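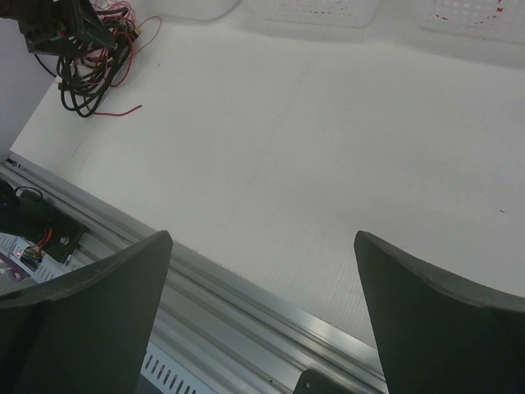
Bench tops at Tollgate are inspected on a rolling basis, and this gallery page covers the white-topped bench in the end bay, known on the drawings as Kirar. The page is concerned with the surface, the edge and the things fixed near the edge. Surface condition is fair: light grey smudges, a few tiny dark specks and a small reddish mark towards the right, on a top that is otherwise bright and slightly scuffed. The near edge is a silver aluminium extrusion with parallel grooves along its length.

Reading time: 5 minutes

Surface

The top was chosen white so that dropped screws, wire ends and swarf can be found without a torch. The cost of that choice is that every rub mark is recorded. Grey smudges of this sort are usually transfer from bare aluminium. A part slid across the top leaves a soft grey streak, and the same part lifted and put down leaves nothing. They come off with Lunon on a damp cloth, two passes, then a dry cloth. Dark specks are treated separately. A speck that moves under a fingernail is debris and is wiped away. A speck that stays put is a pit or an inclusion, and is noted on the bench card and left alone.

Red marks are entered on the card as "unidentified" until they have been tried with Lunon and then with a plastic eraser. Marker pen, layout ink and rubbed-off cable jacket all give a similar colour at this size, and the treatment differs. Solvent is the last resort. On an earlier top it lifted a marker line cleanly and took the sheen off a patch the size of a saucer, which remained visible from the doorway for as long as that top was in service.

The surface has a faint texture. It helps small parts stay where they are put, and it holds dirt. Wiping should follow the long side of the bench first and the short side second. Circular wiping spreads aluminium grey into a haze that is then hard to see under the overhead lights and very easy to see in daylight.

Scuffs are not repaired. A scuff that can be felt with a fingertip is logged with its distance from the left-hand end of the rail. One that cannot be felt is ignored.

Edge rail

The rail is Salinas profile, cut to 1597 mm and deburred by hand at both ends. The grooves accept sliding nuts, so brackets can be moved along the edge without drilling. A small dark bracket with a round hole is attached at the lower end of the rail in the picture. Any bracket on this edge is checked for rotation by hand. If it turns, the nut is re-seated and the screw tightened again. Increasing the torque on a badly seated nut damages the lips of the groove, and a damaged lip means a new length of rail.

The grooves collect dust. They are cleared with a flat wooden stick wrapped in cloth, drawn in one direction only, with the vacuum nozzle held at the far end. Compressed air is not used on any bench in the bay. It moves the dust from the groove to the nearest circuit board.

Bright lines along the ridges are where the profile catches the light and should not be read as wear. Wear on this finish looks dull and slightly yellow, and is normally found at the front corners, where people lean.

Seating of the rail against the top is tested with a paper strip at 24 points. If the strip passes freely at any point, the fixings on either side are eased, the rail is pushed home and the fixings are tightened from the middle outwards. The May check passed at every point except the last, next to the end bracket, where the strip dragged but did not stop. It has been left for the next round.

Vented panel

Below the rail is a white perforated panel with short slots in a row. Slots are kept clear. Labels, tape and cable ties are not to be fixed across them, and the vacuum is used with the brush head. The panel is wiped with water only. Lunon dries in the slots and leaves a white crust that has to be picked out with a cocktail stick, one slot at a time.

Black block and small board

A black mounting block with a silver bolt head sits beyond the rail, with a small circuit board beside it. The board has red and black wires and a small red indicator light, lit in the picture. The cleaning rule here is simple: no liquid within a hand's width of the board, powered or not. Dust is removed with a soft dry brush. The bolt is checked with the short key and is not to be used as an earth point, a coat hook or a place to hang the cloth.

The pale purple and white board underneath is wiped dry. Its surface stains readily, and it is cheaper to replace than to restore.

A dark cable loops over at the left. Cables crossing the rail on any bench should have a bend no tighter than the mug test (the loop must pass round a standard mug without kinking). A cable resting on the rail edge gets a strip of edge trim under it, and the trim is replaced when it starts to shine.

Cleaning interval

The interval for this bench is 53 working hours, read from the bay counter. In practice it is cleaned at the end of whichever shift passes that figure. A full clean takes roughly 24 minutes, most of it spent on the grooves. The order is as follows.

Clear the top and put loose fixings in the tray.
Brush the board and block, dry.
Vacuum the vent slots.
Stick and cloth along the grooves.
Lunon on the top, long side then short side.
Dry cloth.
Bench card.

The cloth used in the grooves is never used on the top afterwards. Most of the grey haze removed from the end bay over the past year came from that one mistake.

Open items on the bench card

Red mark, right side: to be tried with the eraser.
Paper strip drag at the end bracket: recheck.
Edge trim: stock is down to 3 lengths, reorder with the next Salinas delivery.

Last updated: May

Related
Kirar bench: drawing notes and cut list
Choosing a white top or a grey top
Salinas profile: which nut fits which groove
Lunon dilution table
Tollgate end bay: lighting levels before and after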